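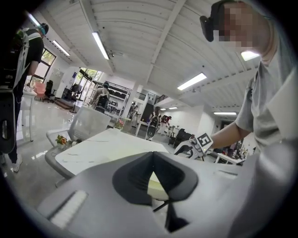 **Ticket 3339: Rabattcode im Brautschmuck-Shop wird nicht angenommen**
Status: gelöst
Bereich: Kasse / Gutscheine
Shop: Doltell, Partnersalon Kurside

**Meldung**
Kundinnen von Kurside geben an der Kasse den Partnercode ein und erhalten »Code ungültig«. Betroffen sind Haarkämme und Schleier. Bei Haarnadeln wird der Rabatt abgezogen. Erste Meldung um 9:40 Uhr.

**Prüfung**
- Code im Backend aktiv, Limit 2000 Einlösungen, davon 268 verbraucht.
- Mindestbestellwert 100 Euro, im Testwarenkorb erreicht.
- Anderer Browser, Gastkonto: gleicher Fehler.
- Kamm der Marke Bulov einzeln im Warenkorb: Fehler. Haarnadel von Li einzeln: Rabatt wird abgezogen.

**Ursache**
Beim Sortimentsimport im November wurden Kämme und Schleier in die neue Kategorie »Kopfschmuck Braut« verschoben. Die Gutscheinregel kannte nur die alte.

**Maßnahme**
Neue Kategorie in die Regel aufgenommen, Cache geleert. Testbestellung mit Kamm und Schleier um 11:15 Uhr, Rabatt korrekt ausgewiesen. Salon per Mail informiert.

**Offen**
Leihpakete zum Probestecken laufen über eine eigene Regel. Noch nicht geprüft, dafür bitte ein separates Ticket anlegen.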